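Gevirora 3rd floor – fire walk, 10/30/25
Checked by Darius Venckus

1. Exits. Both clear. Sign over rear door dim, swap bulb.
2. Extinguishers. Tag 147 ok. Tag 69 past due, call Trokska. 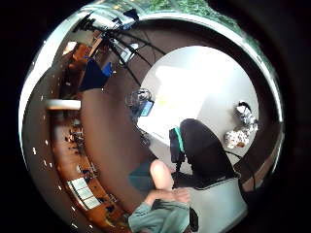 Trokska came back with December at the earliest, so borrow a spare from the 2nd floor til then.
3. Alarm panel. No faults. Key missing agian.

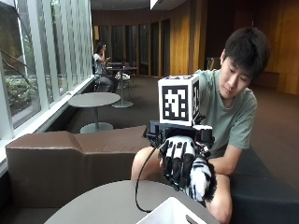 Spare key should be at the front desk – wasn't. Ask for new one.
4. Stair doors. East one sticks, needs planing. 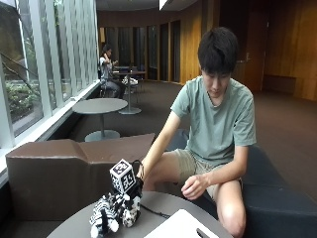

5. Emergency lights. All came on. Recheck in December.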